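Jun 11, 2021

The great shelf clear-out, and why my back hurts
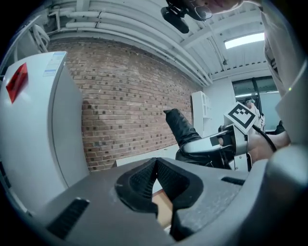 So I'd told myself I would be in and out of the workshop by lunch, and of course I wasn't. I got there a bit after nine with a flask, a cheese roll and the good intention of sorting one shelf, the one with the offcuts, and then going home to do the ironing. I did not do the ironing. The ironing is still on the chair in the bedroom looking at me as I write this.

I do love that room though, even when it's a tip. I think it's the brick. Everybody else goes on about the rent or the parking, but I took one look at that wall when I first went round in February and that was me sold. It's a proper red-brown, with darker bricks dotted about in it wherever they happened to land, and it makes the white walls look a bit apologetic. I've thought about hanging things on it and I keep not doing it. I don't want to be the one who drills into it and takes a great chunk out. Also I'd put it up crooked, I know I would.

The ceiling is another story, all white beams and slats and white pipes running along over the top of the brick. I've tried to work out which pipe does what and given up. One of them gurgled at me the whole of March, I thought I was going potty. It's stopped now. I've decided to leave well alone.

Anyway, the shelf. What I'd forgotten is that I never threw anything away when I was making the puzzle blocks for the Gramby toy fair. Not one thing. Every little end, every piece I'd sawn a hair too short, every bit with a knot in an awkward spot, all of it went into the crate with me saying "ooh, that'll come in". Well, it did not come in! It sat there for months getting dusty and then I tipped the whole lot out on the bench this morning and had a good hard look at myself.

I did three piles. Keep, burn, and don't know. You can guess which was biggest. After a cup of tea I made myself go through the don't knows again and be strict, and I got it down to what would fit in a shoebox, and then I found another carrier bag of the stuff behind the door and had to start over. I said a word.

In the end I counted the good blocks, the finished ones, since I need to know what I've got for the stall. Seventy! I was so sure it was going to be fifty-odd. Of those, 17 want sanding again on one face (I must have been tired, or listening to something too exciting on the radio), and 4 have got a split in them and will have to be doorstops or presents for people who don't look closely. The rest are fine. More than fine, a few of them are lovely, the pale ones especially. There's something about a small pale block of wood that fits in your palm. I kept picking them up and putting them down again, and that's probably where the morning went.

I had one of those silly arguments with myself over the Bullimis tin. It's the old biscuit tin I keep the dowels in, and the lid hasn't fitted for a year, and every time I carry it anywhere it opens and the dowels go all over the floor. So today I thought, right, out it goes, buy a nice plastic tub with clips. Got as far as the bin with it. Then I remembered how good those biscuits were, the orange ones, and back on the shelf it went with an elastic band round it. The elastic band works perfectly well. I could have done that a year ago.

Lunch was the cheese roll, eaten standing up. I'd meant to sit outside but the step was wet and I'd already got sawdust on one pair of trousers this week, so I didn't fancy adding mud. Note to self: bring a cushion, or one of those folding stools. Charvát have got them in their window at the minute, green canvas, but they want thirteen pounds for one and I'm sure I've got something like it in the loft. I say that about everything. I ought to go up and look before I spend money, and I ought to do it on a cool day or I'll come down looking like a boiled ham.

The afternoon was all about glue. I'd started three of the interlocking sets last week and the middle pieces weren't sitting right, so I shaved a tiny bit off and tried again, and shaved a tiny bit more, and then of course on the second set I shaved too much and it rattles. It's a tiny rattle! A child wouldn't mind it. A child might even like it. But I know it's there, and if I put it on the stall I'd be standing behind it all day waiting for somebody to shake it. So that one is going in my own kitchen and I'll make another. The other two are clamped up and I'm under strict orders from myself not to touch them until tomorrow. I always go back and poke at them. Last time I left a thumbprint in the glue that I had to sand off with a nail file.

I used up the end of the Clastetti glue as well, had the bottle upside down in a mug for ages getting the last bit to come down. I'm in two minds about buying it again. It holds, I can't say it doesn't, but it goes yellowish at the edges if you use too much, and I always use too much. The old stuff from the market was cheaper and came with a proper little brush. I might ask at the hardware shop. Last time I went in there for one thing I came out with a hinge I didn't need and a packet of seeds, so I shall take a list.

Swept up about four. Then I moved the bench a foot to the left to sweep properly underneath, which I have been promising to do since I moved in, and found a pencil, two clothes pegs, my good tape measure (hooray!) and a block I'd written off as lost. So that's seventy-one, I suppose, but it had a dent in it so I popped it in my coat pocket and it's here on the windowsill next to the basil. It looks quite at home. The bench is staying where it is now, by the way. I get more light there and I don't bang my hip on the corner every time I go past with a tray.

I was going to do labels this evening and I've got as far as finding the card and losing the scissors. I can't decide if they should say the kind of wood or just the price. People do ask about the wood, and then I have to own up that half of it came out of a skip and I've been going on guesswork. Last year I told one lady it was beech with such confidence, and her husband leant over and said it was lime, and I went the colour of a beetroot. Price only, then. And maybe a bit of string, if I can find the nice brown string and not the hairy green stuff from the garden.

My back is killing me, low down on the right from all the bending over the crate. Hot water bottle, and an early night if I can manage it. I've had soup for tea out of the pan to save washing up a bowl. There's a bit of seed cake left that I'm going to have in a minute with the last of the milk, so I'll have to go to the shop first thing or it's black tea for breakfast.

Tomorrow: take the clamps off (AFTER breakfast, not before), sand the seventeen, ring about the table for the fair and find out if they give you a cloth or if you bring your own. I've got the blue one but it has that candle wax on it. Brown paper and the iron might shift that. So the ironing might get done after all, if I've got the board up anyway.

Oh, and take the bag of burnables down to the allotment before I start rescuing things out of it again. I've already had two back.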